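Comparing two grippers in simulation before you buy either

If you have two gripper models and one arm, you can learn a surprising amount in an afternoon without touching any hardware. I did this with the Grokton and the Pruvost, and it was great fun!

Start by fixing everything except the gripper. Same arm, same start pose, same controller gains, same random seeds. I used seed 804 for the first run and counted up from there, 129 tries for each gripper. Save the settings to a file before you run anything - you will forget them otherwise.

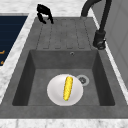

Next, choose a task with some awkward reaching in it. A bare tabletop flatters almost any gripper, so I went for a kitchen sink. With the corn lying on a plate at the bottom of the basin, the fingers have to come down between the side walls, and the cob's slight diagonal tilt means the wrist must turn a little to close across it. Start with the fingers open, up over the drainboard, well clear of the tap.

Log three things for each try: finger gap at contact, contact force on each pad, and whether the cob is still held after the lift. Mutua Mwaipopo suggested logging wrist angle too, and I'm so glad I listened (it explained nearly all of my odd misses).

Then swap the gripper file, check the tool centre point again and rerun. Do check it! Mine was off by a few millimetres on the Pruvost and I had to throw away 89 tries.

Plot both sets on the same axes, then watch the failures at quarter speed.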